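How to Run a Hands-On Robot Demo at Your Open Day

We've done the open day at Plindstead twice now, and I've had enough emails asking how we set up the "teach the robot" table that I figured I'd write the whole thing down. It's the table where visitors pick up a pair of hand-held grippers and do a small job with them, the same way we do when we're recording moves for the arms. Kids love it, grandparents love it, and the second time we did it on 11th November we had 80 people come through in one afternoon!

You don't need a big lab for this. You need a table, a patient person or two, and a piece of cloth.

Pick one task and stick with it

Our first year I had four tasks laid out and it was chaos. People wanted to try all of them, the line stopped moving, and I spent my afternoon on my knees looking for plastic nuts. Now it's cloth only. Folding is great for a demo since everybody already knows how to do it with their fingers, so they notice right away how strange it feels with two jaws on each side.

Use something with a pattern. We tried a plain one and visitors couldn't tell which way was up once it got bunched, and the people standing behind couldn't follow it at all. Dots are good. A checked dish towel would be fine too.

Set up the table

Put a light-colored board on top of whatever table you've got. Ours is white, and it gives people a clear "work here" area without you having to say it forty times. Leave the floor on the visitor's side as clear as you can manage and send the cables off to the left or right. (I say this as the person who tripped over one while saying welcome.)

Get the height right before you open the doors. If it's too low, tall visitors hunch over and get tired after one fold. We keep a step next to the table for the little ones.

Roll long sleeves up or leave them, it doesn't matter much, but dangly bracelets come off. Same with scarves.

Run one turn

1. Lay the cloth down flat and let the visitor look at it for a second with the grippers in hand. Let them open and close the jaws a few times in the air. They always giggle.

2. Ask them to pinch one corner with each hand. Only the corners! Most people go for a big mouthful of fabric and then can't let go of it neatly.

3. Have them lift a little, bring the two corners across, and set them down. Slow is good. If you're recording, tell them so, and tell them a messy try is fine.

4. Open both jaws, lift straight up, hands back to the sides of the board. If they pull away sideways the cloth comes along for the ride.

5. If there's time, a second fold. We let people under 11 have as many tries as they want when the line is short.

If the cloth ends up in a heap, leave it in a heap and ask them to sort it out from there. Séverine Bailly suggested that at our practice run and it's become my favorite part of the whole demo. Flattening something crumpled is harder than folding it, and you can see people really start to think. One lady stayed on it until her family went off to get cake without her.

What to say while they work

Keep it short. I used to give a whole speech at the start and watched eyes glaze over. Now I wait until they're struggling and then say something like "okay, so how would you explain to a machine what you just did?" Fergal Mulligan does it by having the next person in line give the instructions out loud, which gets very loud and very silly, and it makes the point better than I do.

You'll get asked whether the robot will do their laundry. I tell them we have 3,000 recorded folds so far and I still do my own.

Things I'd change

A second cloth. Ours picked up a juice stain early on and we had no spare.

A sign for the end of the line. I thought the line was obvious and it very much was not, and a few people drifted in from the Wurine table and cut in by accident.

Shorter shifts for whoever is helping. Treasa Ní Bhriain and I traded off every half hour this time and I still lost my voice. Next one is in February and I'm aiming for twenty minutes on, twenty off.

One last tip, do a full practice with somebody who has never held the grippers, and keep your own hands behind your back the whole time. You'll want to grab the cloth. Don't.
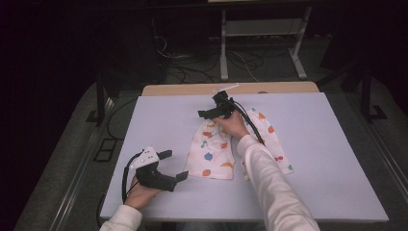
Donal Mac Carthaigh: We borrowed your steps for our own open day and the heap idea went down really well, thanks for that. I'd add one thing, have a left-handed helper if you can find one. Our lefties kept starting with the wrong corner because they were copying me, and it went much smoother once my daughter took over for them. How long do you let each person go when the line gets bad? We ended up using a kitchen timer and I felt a bit mean.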